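Seed shed notebook, August, after supper

Tomato seed, second go. I'm putting all of this down while it's fresh, as last year's notes amounted to a coffee ring and the word "smelly", and Jui-lin has very reasonably asked for something she can follow if she ends up doing the Dirkier lot without me.

Picked this morning before the heat got into the plants. Took the fruit from the middle of each row and left the ends alone, partly for crossing and partly because the end plants on the Stolley side have looked poorly ever since the hail. Modine is way ahead of everything else and some of it was so ripe it split in my hand, lovely deep colour, and I confess a couple never made it to the bench. Fung is slower. I only took what came away without tugging and the rest can wait on the vine. There's no prize for hurrying them and the underripe ones gave us miserable germination in the spring trays.

Five jars going in total. Modine has 2 of them, Fung has two, and the last is Stolley, which is on its own on the lower shelf so that I don't mix it up with Modine again. Labels are pencil on masking tape, on the glass and NOT on the lid. (Lids wander. I learned this with the peppers and I don't want to talk about the peppers.) I've also put the row on each label this time, so if one turns out to be a cross we can go back and work out which neighbour was to blame.

Method, for Jui-lin: cut across the equator, squeeze the gel and seeds into the jar, add a splash of rainwater if it looks stodgy, cloth over the top, elastic band. Stir morning and night. Last year I left mine too long over the warm spell and some of the seed had started to sprout in the jar, poor things, so please look at them every day and go by what you see and not by what the book says. When the gel has let go and the good seed is sitting on the bottom, it's ready. The back of the shed was 5 degrees warmer than the porch this afternoon, which surprised me, and I've moved the Fung jars out to the porch to see whether slower is kinder. Modine stays put for comparison. It isn't much of a trial with so few jars but it's the one I've got.

Weights: I tried weighing a pinch of dry seed from last year on the little scale and working up from that, and my guess is that we'll want 2,000 seeds of Modine alone if we're to fill the packets for the spring swap and keep enough back for ourselves. That's more fruit than I picked this morning. Another go at the row when the next truss colours up, then, and I'll ask next door to stop "helping" with the ones nearest the fence.

Stolley I'm less sure about. Jui-lin Sin thinks it's drifted from what we were first given – the shoulders are greener and the fruit is a bit flatter than in her old sketch – and she may well be right, she has a far better eye than I do. I've kept the seed from the two plants closest to the sketch and I'm eating the rest. If it's drifted, it has at least drifted somewhere delicious. Must ask her to bring the sketch over so we can tape a copy in here.

Drying: no paper towel this year! I spent a good part of last autumn picking fluff off seeds with tweezers and I'm too old for it. Dinner plates, then, spread thin, and a rub with a dry finger each day so they don't clump. Keep them out of the sun and away from the window the mouse uses. The old window screen would be better than plates if I can find some way of propping it up flat, and there may be a bit of scrap lumber behind the water barrel that would do. Will look.

Rinsing is the part I'd most like to get right, because that's where the Fung seed went down the drain last time and I was grumpy for a whole weekend. Fill the jar, let it settle, pour off slowly, and do it over again until the water is clear enough to see the bottom. The thick scum wants to come off before any of that or it drags good seed out along with it. A teaspoon is hopeless for the job, too small and too deep. The big cream slotted spoon hanging up with the kitchen utensils would suit much better – it has a broad oval head and rows of round holes, so the juice ought to run through and leave the skins behind. It won't go in a jar, mind, so tip the jar into the mixing bowl first and skim there. Try it on Modine before trusting it with Fung. And wash it properly afterward and hang it back up, please, me included.
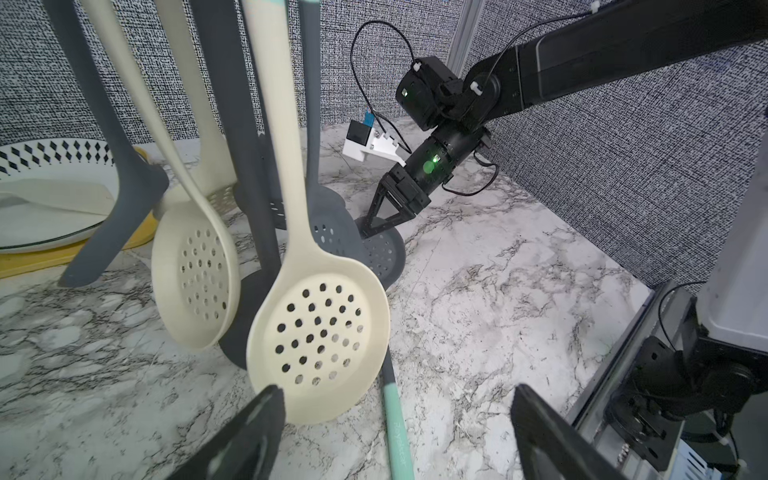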